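Vemow Two-Finger Gripper, Hand-Held

Likcombe Equipment / Grippers and end tools / Vemow

Item 386. Sold singly or as a left and right pair. Ships from our Provden warehouse.

The Vemow is a two-finger gripper that a person holds and works by hand. People buy it to find out whether a chore can be done with two fingers before they pay for an arm to do it. If you can't do the job with a Vemow in each hand, a machine fitted with the same fingers is not going to do it either. If you can, you have learned something, though less than most buyers hope.

We get asked every week whether machines can do housework yet. Some of it, slowly, and with a person close by. Picking up a mug and moving it to a shelf is fair game. Folding a towel can be done. Putting away kitchen utensils sounds like the easiest of the three and gives more trouble than either, mainly on account of how thin the pieces are and how many of them share one holder.

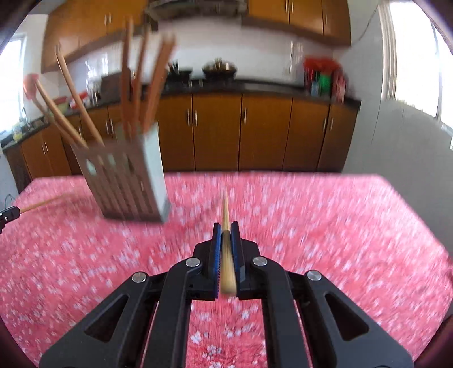
Catalog No. 4, page 13

Long thin pieces

Wooden sticks, spoon handles, skewers and chopsticks are the hardest common items in a kitchen drawer. The pads have to meet the piece on both sides at once. If one pad gets there first, the stick rolls. Once it is held, it can still swing between the pads, so the grip point matters. Near the middle is steady but leaves less room to reach into a holder. Near the end gives you reach, and the far tip wanders.

The Vemow's pads are blue textured rubber. The texture runs the full face of the pad, and it is there for this kind of work. Smooth pads cost less and are fine for boxes and cups. We stock both, but the smooth ones are a separate order and take longer.

Body and linkage

The body is black, with large triangular cutouts to keep the weight down. Four screws with silver heads hold the linkage. Check them before each day's work. They can back out with heavy use, and a loose one shows up first as play at the fingertips. Snug is enough. Overtightening makes the fingers drag, and a dragging finger is easy to mistake for a worn pad.

What it can stand in for

Sorting flatware into a tray: good results by hand, fair results by machine.

Loading a utensil holder: good by hand after some practice, uneven by machine. A holder that is light for its height may tip when the piece touches the rim. Using the second gripper to steady it helps a lot, and that is the main reason people order the pair.

Setting out place settings: good by hand. Machines manage plates and mugs well and chopsticks poorly.

Wiping a counter: possible, but you are better off with a different tool.

Shop-floor kitting, such as dowels, welding rod and pencils into bins: better than the kitchen work in every case we know of. The bins are heavy, the parts are all alike and the table is bare.

Cloth on the table

Plan for the table covering. A thin piece lying on a hard top has almost no room under it for a fingertip. On a cloth there is a little give, and the pads can press down on either side before they close. The drawback is that the cloth comes along too if you press too hard. Clip it at the corners, or pull it tight and weigh it down. Patterned cloth makes no difference to your hands, but it may matter to whatever software you use later, so try your own table covering and not just a plain one.
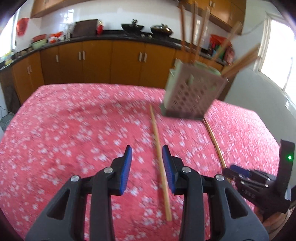 Open the fingers wider than you think you need and come down straight over the piece. Coming in at a slant puts one pad on the table early. Close slowly until both pads touch, then squeeze. Most new users squeeze too hard for the first hour and tire out their hands.

Stavros Georgiev runs our returns bench and has handled most of the units that come back. His note for this page: "The gripper is usually fine. The pads are dirty. Wash them in dish soap, let them dry, and try again before you send it in."

In the box

One gripper, one set of textured pads fitted, 4 spare screws, one hex key. The pair comes with two of everything except the hex key.

Not included

Camera mounts, wrist straps and carrying cases. The Núñez wrist strap fits without changes and is listed under Accessories.

Returns

Unused units may be returned in the original box. Used units are repaired or exchanged if the fault is ours. Pads are a wear item and are not covered.

Orders placed in October may ship late while we count stock.

Page updated 18 May 2025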